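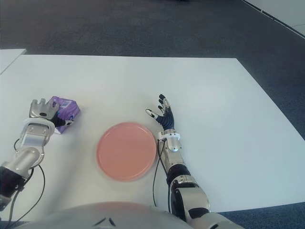 *A pink plate on the white board, Drakwood open day*

I finally made it to the Drakwood club's open day, after Shireen Joubert had been telling me for years (very patiently!) that I ought to come and play some cards in person. There were 39 of us for the draft, split into pods, and I landed beside Emrys Pritchard, who passed me the best removal spell I saw all day and then, of course, beat me with everything he'd kept.

I went 1-2 with a blue-green deck that wanted one more land in every game – my own fault, I'd cut it at the last minute. Still, my one win went the full three games, and my opponent was kind enough to stay and talk through the last turn with me.

After lunch we watched the final, Joubert against Krasniqi, which ran well past the clock and ended on an 11-point attack. The next draft is at the end of August, and I've already put my name down.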